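Report on the Delegation's Visit to the Office of the Integrity Commissioner, Dromidport

Members of the Standing Committee on Members' Conduct travelled to Dromidport in November to study the regional office's handling of disclosure complaints. The delegation was received at the Cheng Building, where the office has occupied the third storey since its move from Drokberg.

The morning session dealt with intake. A complaint must be signed, must name the section of the code alleged to have been breached, and must be lodged within 30 days of the conduct becoming known to the complainant. Staff demonstrated the Zelteck register, in which every gift or benefit valued at $500 or more is entered and published. Members noted that entries made by political staff are held in a separate schedule and asked whether the two could be searched together. The office undertook to reply in writing. 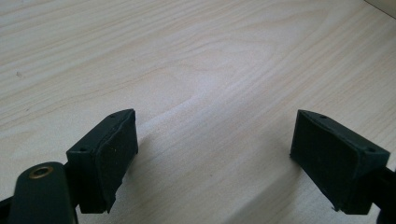 Does the office investigate a complaint against a member's employee?
Only where the employee was acting under the member's direction. Other matters are referred to the clerk of the legislature, who may appoint an outside investigator.

The afternoon was given to recusal. The office described three inquiries in which a member had taken part in a vote touching a relative's business, and explained how each finding was worded for tabling. In one of these the member was cleared and the file remained open for a further four months while costs were settled. The delegation considers that delay excessive and will raise it when the code is next reviewed.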